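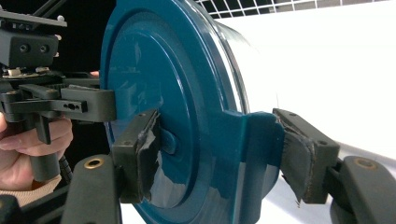

Chapter 2
Lids, Caps and Everything That Closes

I keep a shoebox of lids under my desk, and I'm a little embarrassed by how full it is. There were 156 in it when I sorted them in August (my colleague Kenza Hegazy did the counting, I did the complaining). Some snap on, some screw on, and a few do something so odd that I still have to fiddle with them every time.

So this chapter is about closures — what holds them shut, and what your fingers need to get them open again. Look at the rim of a plastic cap first. Is it raised? Is there a knob, or a tab sticking out at the side? Those little shapes change where you put your thumb, and we'll spend the first two sections on them.

Before you read on, go find two containers at home with different kinds of caps and keep them next to you. Open and close each one slowly, with your eyes shut if you like! Then jot down which finger moved first. You'll need those notes in Section 2.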